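Why do we put things in bins and boxes?
A page for young readers, by Lanying Xia
June 9, 2018

Look at the floor of your room. Is there something lying on it that should live in another place? In most homes the answer is yes. Things come to the floor very easily, and they stay there until a person picks them up.

Tidying means that each thing gets a home. A home can be a shelf, a hook, a drawer, a box or a bin. When a thing has a home, you know where to look for it. You also know where to bring it back.

The space under the table

Many people forget one good place, the space under a table. If a table has thin legs, there is a lot of free air between them. A box can stand there and it takes no room from the floor where you walk. It is best to push the box back to the wall, so that your feet do not meet it when you sit down.

A box with a strong color is easy to find again. A small label helps too. On the label you can write one word, for example "paints" or "trains". If you can't write this word yet, draw it.
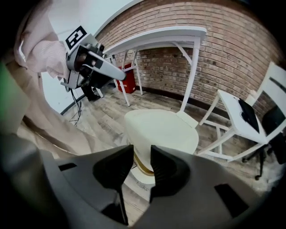 Kayode Odukoya wrote to us that in his home the labels did not work at first. His children made labels for 152 building blocks, one for each block, and it took them the whole rainy afternoon. Now they have one label for the box, and he finds the old small ones in his shoes.

So, one label for one box is enough!

What is a lid good for?

A lid is the flat part that closes a bin. It does several jobs. It keeps dust out. It keeps a smell in, if there is a banana skin inside. And it hides the things which are not so pretty to look at.

But a lid also makes a little more work. You must open it, put the thing in, and close it again. For toys that you use every day, an open box may be better. For small trash, choose a lid.

Some lids have a hinge. A hinge is a part that turns, like the one on a door. With a hinge the lid stays on the bin when it opens, and you can't lose it under the bed.

Big bin or small bin?

A small bin is light, and a child can carry it alone. It gets full quickly, so you have to empty it often. A big bin can wait longer, but then it is heavy. In a small room I like a small one.

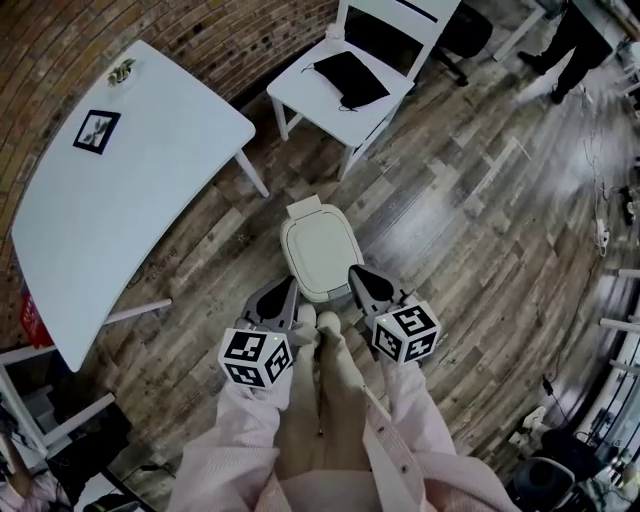

A small bin with a lid, on a wooden floor.

Try it yourself: the 5-minute tidy

1. Ask a grown-up to set a clock for 5 minutes.
2. Start at the door and go along the wall.
3. Pick up one thing. Ask, "Where is your home?"
4. Carry it there. Trash goes to the bin.
5. Look also under the table and on the chairs. Bags like to sleep on chairs.
6. When the clock rings, stop, even if you are not ready.

Do it again tomorrow at the same hour. In September we will have a page about drawers, and why socks get lost in them.

Words to learn
Lid: the part that closes a bin or a pot.
Label: a small paper with a word or a picture on it.
Hinge: a part that turns, so a lid or a door can open.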